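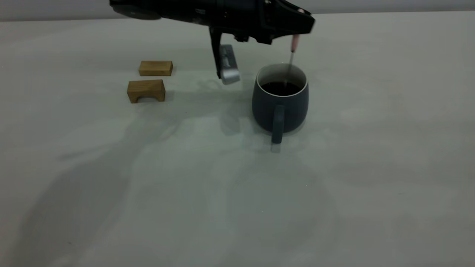 Gray mug with a white rim and a pink-handled stirring stick.

Tableware Gallery: The Stirred Cup
Toller Study Room, Level 2

The Toller Study Room presents everyday objects of the table, shown in use. This page concerns the mug and the stirring stick, and belongs to the Primamard series on drinking vessels. The mug is of a rounded form, wider toward the base, in a matte dark gray - a shape well suited to a desk or a breakfast table.

Visitors may request further views at the Chowdary Desk, open until 3 on Tuesday. Groups of up to 15 are asked to book ahead.
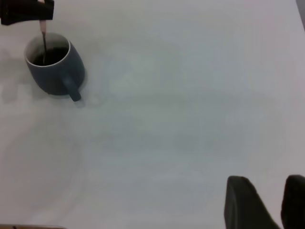 The mug with its dark drink, handle toward the lower right. The stick rests in the liquid.

Gallery pages may be reproduced for classroom use with credit to the Zurley Collection.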